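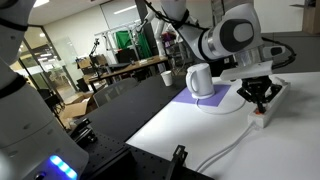 Efe Haruna has spent most of his working life on standby loads, the current a building draws when its occupants believe everything is off. He audits small offices and workshops for Votudero, and in July he finished a survey of a two-story rental building on Cuesta Street.

The first reading was taken at night with all tenants out. "We had 178 watts on the second floor alone," Haruna said. "The tenant expected zero. He had turned off the lights and the monitors and gone home."

Most of it came from equipment with external power supplies: printers, a network switch, a coffee machine with a clock. Over a full year the building used 3929 kilowatt-hours outside business hours. Haruna attributes 600 of those to a single water cooler in the hallway, which kept its hot tank at temperature every weekend.

His method is slow. Each circuit is logged for a week before anything is unplugged, then loads are removed one at a time, with a reading after each. "If you pull five plugs and the number drops, you know the total and nothing else," he said. "People want to skip to the fix."

Lenuța Costache, who manages the property for Fallar, had assumed the heating controls were at fault. "I had a quote on my desk for new thermostats," she said. "I canceled it the same week." She put the cooler on a timer and left the network switch alone, as the alarm panel depends on it.

Haruna is cautious about smart plugs. They draw power themselves, and on a load of one or two watts the saving can disappear. He prefers a plain switch within reach of the person who leaves last.

The first floor is still to be measured. Its tenant, a print shop, runs a dehumidifier overnight to protect paper stock, and Haruna wants a full winter of readings before he recommends any change to it.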